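The Spare Key

Friday. Rain since five. Craig Cruickshank stood on the landing outside flat 13 with a casserole dish in a carrier bag and his mother's voice going on in his head. Knock. Just knock.

He knocked.

Nothing. Then slippers. Then the chain.

"If it's about the bins," said Shirley Lavoie, through the gap, "I've already had the letter."

"It's Craig. From downstairs. Mum sent a pie."

The eye looked at the bag. The eye looked at him.

"What sort of pie?"

"Fish."

The chain came off.

He'd been in once before, when he was nine or so, to fetch a football off her balcony. It had seemed enormous then. Now he had to turn sideways to get past the coats. Men's coats, most of them. Long ones, a grey one with the lining gone. Mr Lavoie had died in October and they were all still there on thier hooks, as if he had friends round.

"Kitchen," she said. "Mind the box."

Boxes, more like. All down the hall, taped up, names on the sides in thick black pen. Tivberg. Tivberg. Books. Tivberg. He didn't know what it meant and didn't like to ask, so he asked about the weather instead, which was stupid, because they could both hear it.

"You'll want tea," she said. Not a question.

He didn't want tea. He wanted to be on the 5 bus with his bag on his knees, going to his dad's. The bus went in twenty minutes. He said tea would be lovely.

She filled the kettle. Slow about it. Everything slow, the tap, the lid, the switch. He watched the clock over the cooker and then made himself stop.

"He was going to move us back," she said. "Did your mother say?"

"No."

"Tivberg. Where he grew up. Well. Where he was born, he grew up all over. There's a lake. There's a shop. That's your lot." She put two cups out. "He'd packed before he told me. I came home from my sister's and there was the hall, full. I said, what's all this? He said, we're going home. I said, I am home, you daft man."

Craig laughed, then wasn't sure he should have.

"It's all right," she said. "I laughed as well. Then I didn't talk to him for a week."

The kettle clicked off. She didn't move.

"Wasted a week," she said.

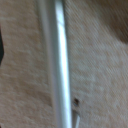 He got up and poured the water himself. It seemed the only thing to do. Found the milk, sniffed it, poured that too. She let him. Rain against the window, somebody's telly through the wall, a quiz by the sound of it, clapping.

"I need something reached down," she said, when he'd put the cup in front of her. "Since you're tall now. You weren't tall."

"No."

"Top of the wardrobe. There's a tin. I've had a go with the broom and I only pushed it further back."

Twelve minutes. He could do it if he ran. He went down the passage into the bedroom, where he felt he should be walking on tiptoe, and stretched up and felt along the top. Dust. A hat. More dust. Then the tin, right against the wall, cold and heavier than he'd thought. Rautiainen on the lid in curly red letters, and a picture of a biscuit.

He carried it back in both hands.

She took her time over that as well. Wiped the lid with her sleeve. Got her nails under the edge, couldn't shift it, slid it across to him. He got it off with a spoon.

Letters. A rubber band gone to crumbs. A photo of a dog. And a key, a big old iron thing, with a paper label on a string, and on the label 3141, in pencil.

"What's it for?"

"The house," she said. "He told me it was sold. Years ago, when his brother went. He told me it was sold and we'd put the money in the car." She turned the key over. "That flaming car."

"What's the number?"

"Post box, I should think. They've all got one, at the bottom of the road. He used to say you could walk two hundred steps from the door to the post and not meet a soul." She looked at the label for a long time. "So he never sold it."

Craig looked at the clock. He couldn't help it. Eight minutes.

"You've got somewhere to be," she said.

"No. Well. My dad's. There's another one at seven."

"There's never. It's a Friday, they stop at six."

She was right. He'd forgotten that. He sat down again anyway, he didn't know why, his legs did it before the rest of him had a say. He texted his dad under the table. Got held up. Tomorow ok? His dad sent a thumb.

"Flustik," she said suddenly.

"Sorry?"

"The dog." She held the photo up. Small, white, blurry with wagging. "That was Flustik. He cried about that dog at our wedding. In the speech! My mother thought he'd been drinking."

"Had he?"

"Oh yes."

She cut the pie then. Cold, straight from the dish, two big slabs on the good plates. They ate it with the tin open between them, and she read him bits from the letters, putting them into English as she went, badly, stopping to argue with the words. The brother's roof leaked. The brother had a new boat. The brother wanted to know when they were coming, the beds were made up.

Outside the 5 went by, all its lights on.

"You can get a plane to it," she said. "Nearly to it. Then a bus."

"Would you?"

"At my age?" She scraped her plate. Put the fork down. Picked the key up again, weighed it in her palm. "How do you book one? On the phone, is it, or do you have to go in?"

He wiped his hands on his jeans and got his phone out.

"Depends," he said. "When d'you want to go?"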